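Ticket 1291: Hand-held gripper, dropped recordings during visitor demo
Project: Corar
Site: Trustis demo office
Reported by: Farkska support desk
Priority: normal
Status: open, waiting on part

Problem
Open day in August. Visitors took turns with the hand-held gripper, picking up small desk items. From 14:10 on, the recorder stopped mid-take and the status light went to amber. 8 of 70 takes were lost. Two visitors from Taşdemir had to repeat the mouse pick.

Log
14:10 First stop. Restarted recorder, next take OK.
14:25 Stopped again, 44 seconds in. Storage not full.
14:40 Swapped battery. No change.
14:55 Swapped data cable for the spare. Stopped on second take.
15:05 Wiggled plug at handle end while recording. Stopped every time the plug was pushed sideways.
15:15 Taped cable to handle as strain relief. Demo resumed with the mouse on the desk.
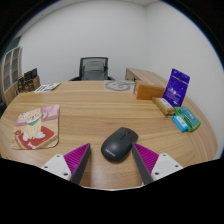

15:50 No further stops up to close. Finger travel checked against the zero mark, within limits, so no recalibration.

Cause
Loose socket on the handle board. Cable and battery ruled out.

Next steps
Replace handle board. Leave tape on until then. Lost takes to be marked void in the session sheet, do not renumber.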